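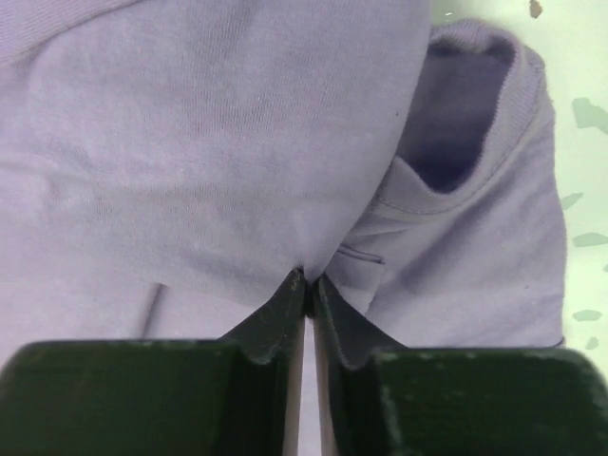 **Clothing drive in Dindville moves to Saturday hours**

The Hattar Community Center in Dindville will accept donated clothing on Saturday mornings through the end of April, the center announced this week. The change follows a strong first month, in which residents brought in 577 garments.

Sweatshirts, knit tops and other long-sleeved clothing remain the items most often requested by families. Light wear, including mild pilling on soft knits, does not disqualify a garment. Pieces with holes, broken zippers or heavy stains are set aside for textile recycling.

"We ask donors to look at the seams first, particularly at the shoulder and the cuff," said Sawsan Obeidat, who directs the clothing program. "A faded sweatshirt with good seams has years left in it."

Donated items are sorted by size, folded and placed on open shelves in the ground-floor hall. The center has added 14 shelves for the purpose, and a further five are expected from the Drevura branch, which closed its own clothing room in the winter.

Ayman Aoun, the center's deputy director, said that 80 households had registered to collect clothing. Registration is free and may be completed at the front desk — no appointment is required.

Donors are asked to wash and dry all garments beforehand and to bring them in closed bags. Shoes, bedding and curtains cannot be accepted at present. The hall entrance is on Lodivetti Street, and doors open at 9 a.m.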